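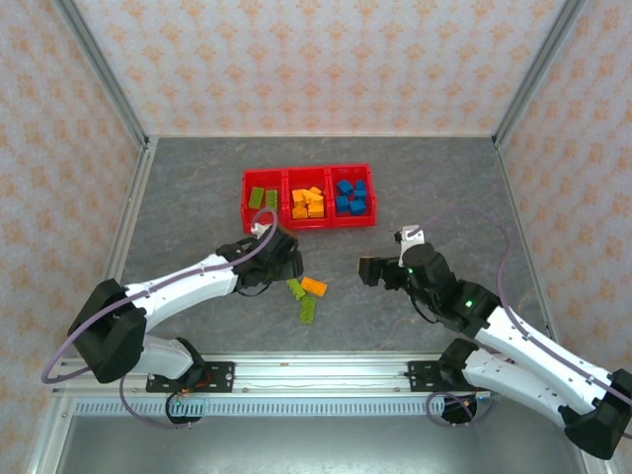 Speaker notes – Teaching by hand, teaching by remote
Homa Farahani, Korkside meetup, 22 July 2025

Start slow. Say hello, thank Karras for the room. Ask who has ever driven an arm themselves. Wait for hands.

Opening point: we don't write the sorting task down as code. A person does it, the arms do it with them, we keep the joint positions and the video. The policy learns from that. One sentence, move on, half the room knows this already.

Two ways to give a demo
– by hand: grab the arm, move it. Quick to learn. Your own arms get in the cameras though, and two arms at once is misery for one person
– by remote: small leader arms, follower copies. Nothing in view but the robot. Slower at first, people overreach, no feel for the force in the fingers

We tried by hand first, back in December. Gave up on it for the two arm tasks. Kept it for single arm stuff at Julline, still works fine there. Don't get dragged into the argument, save it for questions.

Number slide: 1476 demos kept for brick sorting. Nearly all by remote. Say "kept", not "recorded" – somebody always asks.

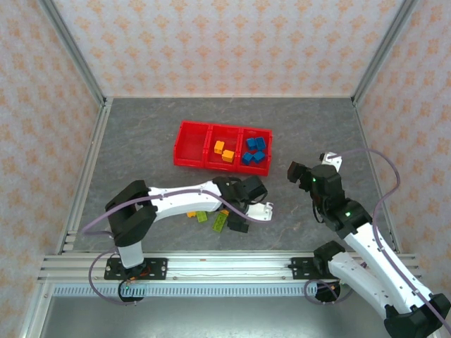 Sorting by colour sounds like a kids' game and people laugh when I say it, let them. The hard bit is the choosing. Four bricks out on the surface here, yellowish ones and lime-green ones close together, and one of the greens is lower down and partly under the gripper. Which first? Each operator has a different habit. The left compartment of the red tray is empty, so there's no green in it to copy from, the operator just has to know that's where green goes. Same for the policy. Pause on this one, it's the bit they rember.

So: write the rules down BEFORE the session. Which colour first, which arm takes what, what the idle arm does. Ours fits on a single page. Before we had it the data was a mess, the policy would dither between bricks and then go for neither.

Fumbles – keep some. If the operator drops a brick and picks it up again, thats a useful demo. If they drop it and swear and restart, bin it.

Operators get tired. Short sessions, swap over. Check the last few of a session first when you review, they're the worst.

Mention Jornuretti (the replay tool). Don't demo live, wifi. Just say you can scrub through both arms side by side and trim the dead time at the start.

If short of time skip the camera placment part and go straight to questions.

Likely questions: cost (don't know, ask me after), can one operator run two rigs (no).

Related talks
Reviewing demos with Jornuretti
One arm or two? Notes from Julline
Writing a task sheet for new operators
Korkside meetup: how to propose a talk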